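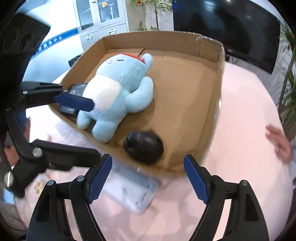
Councillor Loan Hứa confirmed on Tuesday that she will vote in favour of the proposed fisheries agreement between Ultcombe and the neighbouring harbour authority at Duner, ending several weeks of uncertainty over her position.

In a written statement issued by her office, Councillor Hứa said the agreement did not meet every request made by local boat owners. She nevertheless considered it the most reliable means of keeping the shared waters open to both fleets after the present arrangement lapses in February.

"I have read the text in full and I have listened to those who oppose it," the statement said. "My judgement is that a signed agreement with an inspection clause serves this town better than a further year of temporary permits."

Under the terms published by the council, Ultcombe boats would keep access to 80 licensed berths and moorings on the Duner side, while Duner would receive 65 on the Ultcombe side. Landings would be recorded by a joint office, and either party could ask for a review after two years.

Councillor Hứa represents the harbour ward, where opposition has been strongest. Bình Lò, who speaks for a group of inshore boat owners in the ward, expressed disappointment at the announcement. He said the difference in berths did not make up for the loss of the early season on the Jolitz bank, which would be closed to all vessels until the joint office had completed its first survey.

"Our members asked for the bank to be left out of the agreement, and that request was refused," Mr Lò said. He added that the group would continue to press for an amendment before the vote. 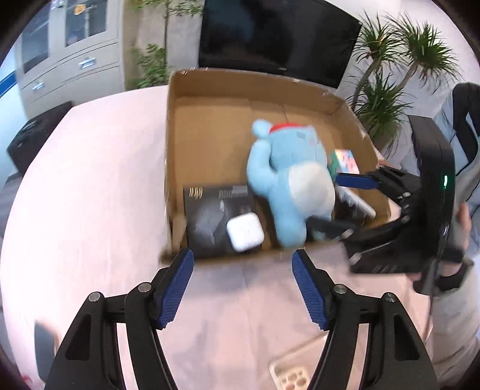 Can the agreement still be amended before the vote?
Members may submit amendments until noon on the day before the council meets, but any change to the text would also need the consent of the Duner authority.

Council leader Lộc Phí welcomed the decision and said that talks with Duner had been conducted in good faith on both sides. He declined to say how many members had given him a firm commitment – the result is still expected to be close.

Hường Võ, who leads the opposition group, said her members would be allowed a free vote. She repeated her call for the cost of the joint office to be published in advance.

The Duner authority has already approved the text. Its chair, Liên Ung, said in a brief reply to questions that no further talks were planned. Members in Ultcombe will debate the agreement at the Tô Hall, and the public gallery will open at 6pm.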